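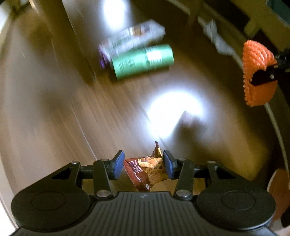
Udel household handling project
Progress report to Viltoso, second period
Jul 10, 2026

This report covers collection work from the start of May to the date above. It follows the headings in the funding agreement. Spending is reported separately through the finance portal.

Where we are against the target

The target for the period was 3000 accepted demonstrations. We have 2982. The remaining 18 are pickups in the soft packaging group that were held back at review and need to be recorded again. We expect to have them in before the next data transfer, and they will be added to the same release so that the numbering stays continuous.

A demonstration counts as accepted when the grasp, the carry and the release are all visible from the camera on the tool, the position track has no gaps, and the written label matches what was picked up. Anything that fails one of these is kept in a separate folder and is left out of the total.

What was collected

All recording in this period was done by people using the hand-held gripper. No robot arm time was used. The work is floor-level tidying: a person picks up an item from the floor of a lived-in room, carries it to a bin, shelf or basket, and lets go. Items are ordinary things such as snack packets, cans, small boxes and cloths. We left the rooms as we found them apart from moving anything breakable.

The list now has 40 item types. Rigid items were finished first and went quickly. Soft packaging took more than its share of the hours. A wrapper folds differently each time it is pinched, and if the fingertips close too near the end the packet tends to swing and cover part of the view. We changed the instructions in May to ask for a grip near the middle of the packet with a short pause before lifting. Rejections in that group dropped after the change, though it still has the highest rate of any group.

Printing on the packaging is in several languages. Labels are written in English by item type only, so a wafer packet is "snack wrapper" whatever the brand or script. We would like to keep it this way unless Viltoso needs the product text transcribed, in which case it should be costed as a separate task.

Quality problems

Motion blur is the most common reason for a clip being sent back. It comes from turning the wrist too quickly on the way to the bin. Some blur is acceptable and probably useful, as the arm will have to cope with it too, but the moment of contact has to be sharp enough to see both fingertips. The review sheet now says this in one line, and the two reviewers agree with each other much more often than they did in the first period.

Glare on polished floors was the second problem. We tried drawing the curtains, which made the rooms too dark in the late afternoon. We have gone back to natural light and accept glare as long as it does not cover the item at the moment of the grasp.

The position track still drops out when the tool passes under tables. These clips are rejected automatically by Rind, our checking script, before anyone spends time on them. A copy of the current version was sent with the last transfer.

Equipment

We have 2 grippers in use. Fingertip pads are checked at the start of each session and replaced when the surface goes smooth. One set of pivot screws worked loose in May and threw off the opening-width readings. The affected clips were found by comparing the fully closed value at the beginning and end of each session, and they were removed. Tightening the screws is now on the start-up checklist.

First training run

A first policy was trained on the rigid items only, using the Mustiria arm at our own site. It is too early to report a success rate that would mean much. The arm reaches for cans and boxes in sensible ways and is weak at choosing a first item when several are close together. We think more examples with crowded floors would help, and the plan below reflects that.

Changes from the agreed plan

The agreement lists kitchens as the third room type for this period. We moved kitchens to the next period and spent the time on living areas, where the soft items were easier to stage without getting in a household's way. The total number of demonstrations is unaffected. Please confirm that this is acceptable.

Next period

Re-record the outstanding soft packaging clips and close off the release.
Start kitchens, beginning with benches and moving to floors.
Record crowded floors with items touching or overlapping.
Train on the full set, soft items included, and report results by item group.
Order spare fingertip pads. The supplier's delivery times have been getting longer, and we are down to the last packet.

The data transfer will use the same storage location and folder layout as before. The readme has been updated with the new rejection codes.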